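Support > Perception and Planning > Grasp Planner > Closed tickets

Ticket 872: Grasp planner targets the raised flap on open cartons, approach stops above the box
5 min read
4 comments

Status: Closed, fix merged
Component: grasp planner, box-opening estimator
Reported by: Jaime Tavares, Bronham cell
Assigned to: Danylo Zinchenko
Opened: 2nd December

Summary

On the two-arm cell at Bronham, the planner picks a wrong grasp point when a small carton is presented with its top open and one flap standing up. The expected behavior is a pinch on the front or side wall of the box. The planner returns a pinch on the upper edge of the flap instead, or it returns a wall grasp and then halts the descent with a clearance fault. Closed cartons are not affected. Cartons with all flaps folded down outside the walls are not affected.

Environment

Stulleo runtime, current stable branch. Scene segmentation from the fixed overview camera. Point cloud from the same mount. Collision checking by Srour, padding at the default. Both arms are loaded in the planning scene. Only the arm with the black gripper is commanded in this task. The other arm is parked and treated as a static obstacle.

Steps to reproduce

1. Home both arms and clear the planning scene.
2. Place a small carton near the left side of the tabletop, top open, one flap upright at the back.
3. Run the pick task with target class "carton" and grasp mode "wall".
4. Watch the approach stage. The arm reaches the pre-grasp pose above the opening. The final descent is either refused or aimed at the flap.

Observed log output

[plan] target carton, extents fitted, top face: OPEN
[plan] opening height estimate: HIGH, confidence LOW
[plan] candidate 0: edge pinch, rear
[plan] candidate 1: wall pinch, front (rejected, clearance)
[srour] contact predicted: finger_left / object_cloud
[exec] hold at pre-grasp

The fault repeats with the same message for as long as the flap is up. Rebooting the controller and reloading the scene have no effect. Recalibrating the hand-eye transform has no effect either. Residuals before and after were within the limit, so calibration was ruled out early.

Investigation, first pass (Jaime Tavares)

I started with the segmentation mask. The carton is red and the flap is brown, and the table is a glossy marble pattern with a strong glare spot and a large arm shadow on it. I expected the mask to leak into the shadow. It did not. The mask boundary on the box body is clean on every run I saved. The flap is the unstable part. On some runs it is merged with the body, on others it comes back as a separate unlabeled segment.

When the flap is merged, the box fit stretches up to the top of the flap and the opening height is set far too high. When it is separate, the body fit is correct, but the flap points stay in the collision cloud with no owner. Srour then treats them as a solid obstacle and rejects the wall grasp. The two cases give the two symptoms in the summary.

I also swapped the tape and label handling on and off. Printed labels and marker writing on the front face have no influence on the result. 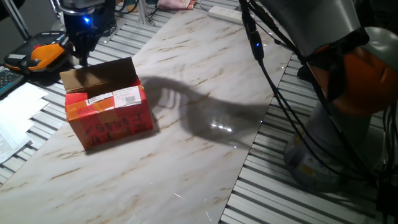

Investigation, second pass (Danylo Zinchenko)

Confirmed on replay. I ran the saved clouds through the estimator offline without the arm in the loop, and the split between the two cases follows the depth gap at the base of the flap. If the gap is smaller than the merge distance, the flap joins the body. A leaning flap puts the gap near the threshold, so small depth noise flips the result from run to run.

There is a second issue that hides behind the first. The estimator assumes that the opening is a plane through the highest points of the object. That holds for bins and trays. It fails for any carton with a raised flap, merged or not.

The parked arm was checked as a possible cause of the clearance fault. Removing it from the planning scene did not change the output. Please put it back if you removed it locally. Its cables are not modeled, and the keep-out volume is the only thing that covers them.

Root cause

The opening height is taken from the maximum of the object cloud. Thin upright surfaces attached to the rim are not separated from the walls before the fit. The collision stage receives the same cloud and has no class for flaps.

Workaround

Until the update is installed, use one of the following:

- Fold the flap down outside the wall before starting the task.
- Set opening_source to "manual" and enter the wall height in the task file.

Do not reduce the Srour padding to get past the clearance fault. The descent will run, but the padding is also what keeps the fingers off the real wall.

Fix

The estimator now fits the walls first, using only points below the rim break. Thin planar segments that start at the rim are labeled "flap" and excluded from the height fit. In the collision stage they are kept as obstacles with their own padding value, flap_padding, which defaults to a smaller number than the global one. Candidates on a flap segment are dropped in grasp mode "wall". They are still returned in grasp mode "any", as the Grunitz unfolding task depends on them.

Verification

Replay of the saved clouds: front wall pinch ranked first on all of them. Live on the Bronham cell: 5 picks with the flap upright, 5 with the flap leaning. One of the leaning runs replanned once before descent and then completed. No clearance faults.

Open items

Flaps raised on two adjacent sides are still fitted as one segment at the corner. Moved to a separate ticket, planned for the June release.

Comments (4)

Jaime Tavares: Installed on the cell. The old task files load without changes. flap_padding is missing from the parameter reference.

Danylo Zinchenko: Added to the reference, under collision settings.

Jaime Tavares: Does the manual opening height override the new fit if both are present?

Danylo Zinchenko: Yes. Manual wins, and the log prints a warning. Remove opening_source from the task file to go back to the estimator. Closing.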